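27 Jun 2021, Sunday, shop empty except for me and Nurhan

Went through the Bamwood kitchen line changeover again. From September the arm does the clearing and sorting of utensils on the night shift, and the two people who do it now move to packing. Fredy Cuervo wants that in writing before the trial run. So do I. Packing pays the same but starts at 4 in the morning, and one of the two has no bus at that hour.

Sim runs for the counter task are at 73 of the planned set. Still using the marble top and the orange and gray fronts.
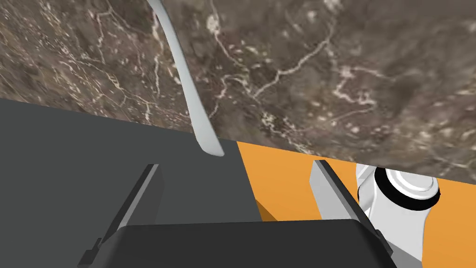

Nurhan Ateş thinks the night crew should get to stop the arm themselves without calling the Hodov desk. Agreed. At present a stop means a phone call and a wait, and people will start working around it. Asked for a reset at the station and 9 hours of training per person, paid.

Budget line for that is 4,000. Trosto quoted more, so ask again.

Open:
- bus question, Fredy to check with the depot
- who signs off a restart at night
- old sorting sheets: keep until the new counts match
- gripper pads, order spares

Farouk unit stays on the bench until Nurhan is done with the cabling.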